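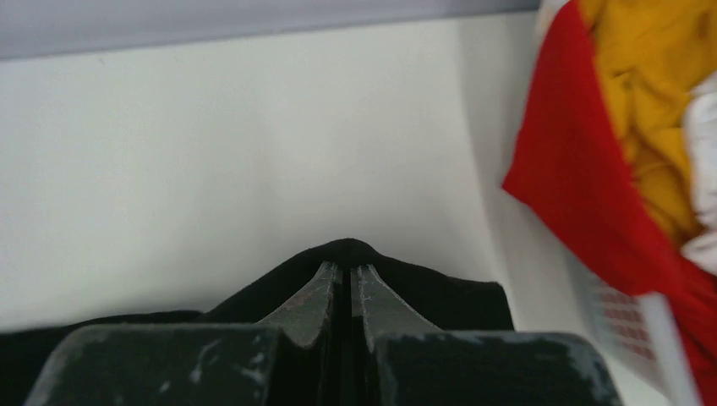
Second gripper or spare fingers? Budget due October 31, 2018

Posted by Nimal Debnath

Cloth sorting cell at our Plemside shop, one arm, picks clothes and rags out of a heap. Fingers are getting pretty scuffed, coating's rubbed off in spots. Boss gave me 3,000 for the year, all in. Do I get a whole spare gripper or just finger sets?? Kargate quoted 1,000 for a refurb unit, no warranty. Black stuff is the worst to pick btw, dunno if thats a finger problem or a camera problem.

Wenjie Hou

Finger sets. We pay 213 a pair from Roravance, keep 2 pairs on the shelf. Scuffs on the housing are only cosmetic, leave it. Check the inside edges of the tips, if they've gone smooth you'll drop thin fabric. Put whats left toward lighting, dark cloth on a white backgroud is a pain to get the exposure right. Ask about freight before you sign, ours wasn't in the quote.

plemside_rob

get the refurb. downtime costs more then parts

Bhattacharjee Repairs

Depends on the model. Which one is it? Some have fingers you can't swap without sending the lot back.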